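Shufen Guo
@shufenguo
Thread

1/ Kitchen project for December: the food container cupboard. Every time I open it, something slides out onto the counter. I'm going through all of it and posting as I go, mostly so that I finish.

2/ Rule one. Every container gets matched with its lid before it goes back. No lid, no shelf space. Lids with no container go in a bag by the door.

3/ I started with the clear ones with the green rims. These are the ones I use most, for rice, cut fruit and leftover soup. They were spread over two cupboards and the top of the fridge.

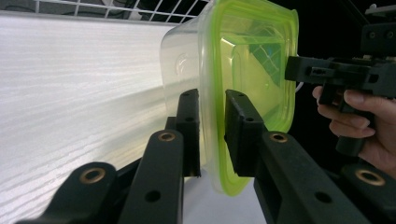 Clear container, lime-green rim. Keeping.

4/ There's a small round mark molded into the side wall. I never noticed it in all the time I've been washing these.

5/ I checked each one by holding it up to the window and looking for cracks near the corners. Two went in the recycling. I had been putting soup in one of them, which explains the puddle in my work bag last month.

6/ @sekarosman asked if I keep takeout tubs. I keep 5. They're for sending food home with people, so I don't have to ask for them back. The rest are gone.

7/ Stains: tomato sauce, mostly. I do baking soda and a little water, leave it for an hour, then wash as usual. It gets most of the orange out. If it doesn't, the container becomes a dry goods container and I stop worrying about it.

8/ Smells: leave the lid off overnight. If it still smells like onion in the morning, it's an onion container from now on. I wrote ONION on the lid with a marker.

9/ Next, stacking. I used to store everything with the lids on because I thought it kept the dust out. It takes up far too much room. Now they get nested by shape, with the lids standing upright in a narrow bin next to them.

10/ Nesting works best if you only mix pieces that have the same corners. Square corners inside rounded ones get stuck, and then you're at the sink running warm water over them trying to pull them apart.

11/ Green and clear can share a stack. I tried sorting by color first and it looked nice, but I ended up with more stacks and less room. 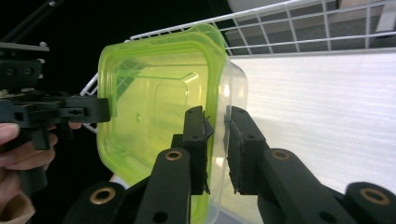 WHERE IT ALL GOES NOW

12/ Everyday containers: waist height, left of the stove. Big ones for holidays and batch cooking: top shelf. Takeout tubs: bottom, at the back.

13/ I bought the lid bin at the housewares store in Brinham. Measure your shelf before you go. I didn't, and had to exchange the first one.

14/ The bag of lids by the door is full. I'm giving it one week in case a missing container comes back from my sister's house, and then it goes.

15/ Spice drawer is next. There are three open jars of cumin in there that I know of.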